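하리츠 파지법

작성: 제린 아크귈(Zerrin Akgül)
2019년 11월 21일

하리츠 파지법(Haritz grasping method)은 손에 드는 그리퍼로 사람이 직접 물건을 집어 보이고, 그 시연 영상에서 로봇의 파지 동작을 학습하는 모방 학습 기법이다. 비닐봉지, 휴지, 과자 포장처럼 모양이 쉽게 바뀌는 물체를 주로 다룬다. 이름은 기법이 처음 정리된 연구 과제 ‘하리츠’에서 왔다.

기존의 파지 계획은 물체의 3차원 모델을 미리 갖추는 경우가 많았다. 상자나 병에는 잘 통하지만 구겨진 비닐 앞에서는 금세 막힌다. 잡는 순간 형태가 달라지고, 광택 있는 표면은 깊이 센서의 값을 흔들어 놓기 때문이다. 하리츠 파지법은 모델을 아예 두지 않고, 그리퍼에 달린 카메라의 영상과 집게가 벌어진 정도만으로 다음 동작을 예측한다. 입력이 이렇게 단출한데도 천차만별인 봉지를 다룬다는 점이 이 기법의 가장 큰 매력이다!

시연은 실험대보다 실제 생활 공간에서 모으는 것을 원칙으로 한다. 침대나 책상 위에 여러 물건이 섞여 있으면 목표물과 배경을 가려내는 능력까지 함께 학습된다. 비틀려 뭉친 빨간 비닐봉지를 파란 패드 사이에 문 장면은 접촉 상태를 읽기에 특히 좋다. 봉지의 주름이 패드 가까이에서 그대로 보이고, 바로 뒤로 과자 상자와 휴지 같은 다른 물건이 이어진다.
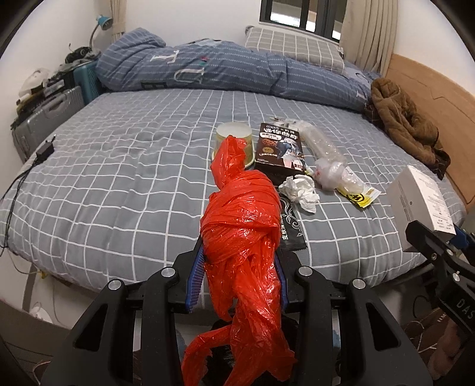 분류: 로봇 파지 > 변형 물체 > 학습 방법

학습은 두 단계로 이루어진다. 먼저 영상에서 집게 끝과 물체가 맞닿는 영역을 찾고, 이어서 그 영역의 변화를 보며 집게의 이동과 개폐를 정한다. 첫 단계의 신경망은 ‘아크판(Akpan)’, 둘째 단계는 ‘스테달리어(Stedalier)’라고 부른다. 둘을 나누어 둔 덕분에 집게의 패드를 바꿔도 아크판만 다시 학습하면 되는데, 현장에서 써 본 연구자라면 무척 반가워할 설계다.

카르카우(Karkau) 연구실의 평가에서는 학습에 쓰지 않은 물체 30종을 대상으로 파지 성공률 71%를 기록했다. 각 물체는 자세를 바꾸어 세 번씩 시도했으며, 들어 올린 뒤 떨어뜨리면 실패로 처리했다. 실패는 얇고 투명한 포장재에 몰려 있었다. 윤곽이 배경과 섞여 접촉 영역을 놓치는 것이 주된 원인으로 꼽힌다. 반면 색이 짙고 주름이 뚜렷한 봉지에서는 결과가 안정적이었다.

후속 연구는 두 집게를 함께 쓰는 양손 시연으로 넓어지고 있다. 한쪽이 봉지 입구를 잡고 다른 쪽이 내용물을 꺼내는 동작이 첫 과제이며, 양쪽 영상의 시각을 맞추는 방법이 아직 숙제로 남아 있다.

© 2019 카르카우 연구실 | 문의 | 맨 위로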